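Lellico updates its Sasum planning software

3 November 2019

Lellico has released version 2 of Sasum, its task planner for robot arms. The update lets users set goals by grouping objects, such as pairing blocks by colour, and checks each move for collisions before sending it to the arm.

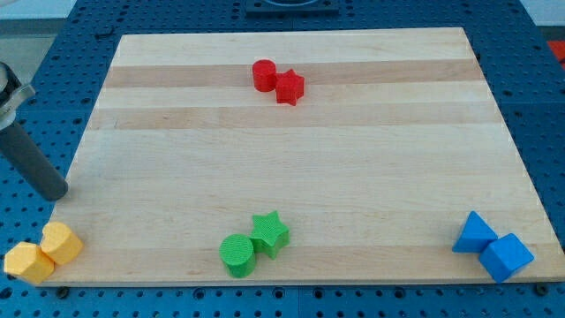

Coloured blocks in matching pairs on the test board.

Planning time is down from 70 milliseconds to 57 — mostly from a rewritten grasp search, said lead developer Jayanthi Warrier. Support for Puson controllers has been in place from June.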